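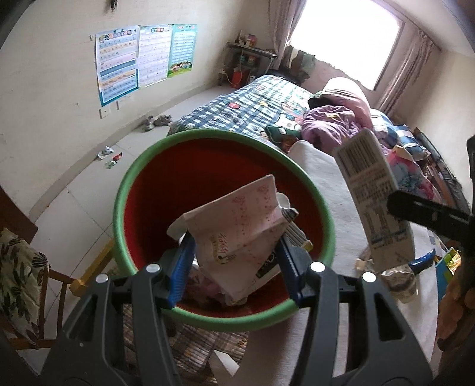

Re: [gesberg-local] Trash pickup changes on the Jerura side

Thanks for posting the notice. I called the Shetty office this morning and got a few answers, so I'm passing them on.

> Does anyone know if the new pickup rules start in January or later?
> The flyer says cartons go with paper but the Bivetti website says
> they don't. Also my street isn't on the list at all. We are past the
> old mill, the one with 1833 over the door.

The rules start in January. The flyer is wrong about cartons – they go in with cans and plastic bottles now, and you should rinse and flatten them first. Snack wrappers are still regular trash. The woman I spoke to said they will print a corrected flyer but she didn't know when.
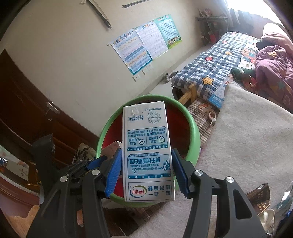
On the missing streets, the list only shows the ones where the pickup time changes. If yours isn't there, put the bins out by 7 a.m. as before. The mill end stays on the old route.

Two more things I asked about. Each house can put out up to 10 bags of leaves per pickup until the end of fall, and after that it's $15 for an extra load. Large items have to be booked by phone. The online form is broken and they know about it.

I didn't get an answer on the glass drop-off behind the Jerura lot. It was full again last night and there were bottles on the ground next to it. If you have a better number for Bivetti than the one on the flyer, please post it. I was on hold for most of my lunch break and then got cut off.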